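Search this repo... Go

# flakby-glazing-calls

Service call records from Flakby, a glass and door repair shop covering Drandthorpe and Hunside. One row per call, 2,592 rows in total. Of these, 2,207 have a final invoice.

## Files

- `calls.csv`: 16 columns, UTF-8
- `codes.csv`: the 9 job codes, including board-up and reseal
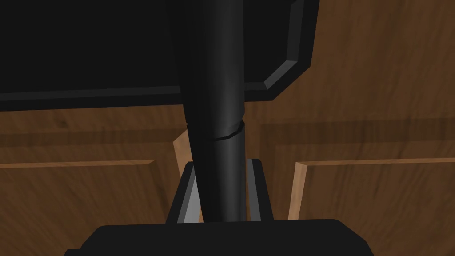

Simulated view, black panel and pole

## Known gaps

Mansilla calls were logged on paper until March and are left out. Blank `pane_mm` means the thickness wasn't measured.

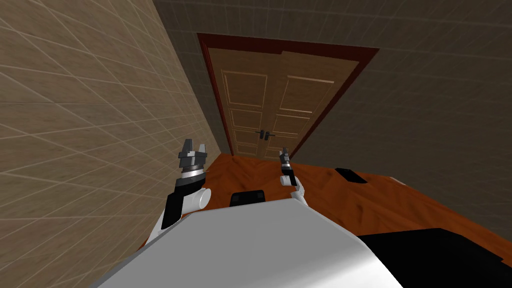 Simulated view, double door in back wall

## License

CC BY 4.0. Report errors in Issues.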